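About the Kercombe Robotics Club

Hi, and welcome! I'm Bouchra Soliman, and I run the robotics club at Kercombe School, in the long room behind the art studio. If you've come to this page because your kid won't stop talking about elbows and wrists and joint limits, that's probably our fault.

We started with one table, a box of secondhand servos and nearly enough chairs. Now we meet on Friday after the last bell and go until 6, with a break for snacks (please, nothing with powdered sugar). Students from every grade are welcome, and you don't need to have written a line of code. Plenty of our members came in because they liked taking things apart, and we're happy to have them.

The club has three teams. One builds small wheeled robots for the Hurnovard meet in December, one does electronics and repairs, and the third works on what we call the housework project, which is my favorite - I'm allowed to have one. Its members work with a two-armed robot and try to get it to handle clothes and everyday things on a table. They named the software Kerex after a long argument that I stayed out of.

Clothes are hard! A ball is the same shape whichever way you pick it up, but a shirt has a new shape every time you touch it, sleeves especially. So the students spend a lot of time laying things out, moving them a little, running the same short task again and writing down what changed. It's slow work and it can get noisy. Our notebooks are on the shelf by the door, and visitors are welcome to flip through them.

Emanuel Pop looks after the older students and the wiring, and I do the beginners and the paperwork. New members get two trial sessions before they decide, and there's no fee for those. Bring closed-toe shoes and tie back long hair. To sign up, stop by the room or leave a note for either of us at the front office.
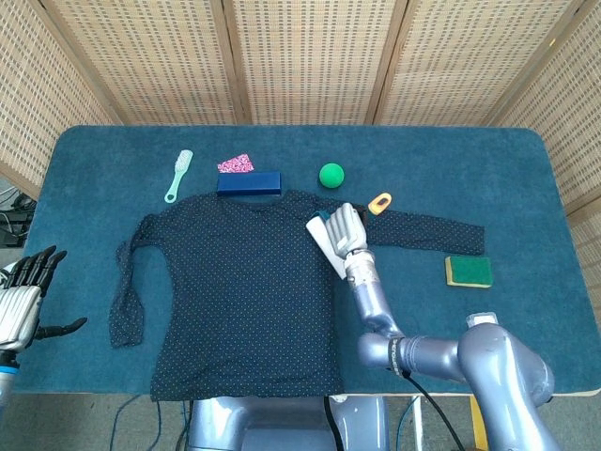 Hervieu: My daughter did her two trial sessions with the housework group and now she wants to know if she can join the wheeled robot team too, or does she have to pick one?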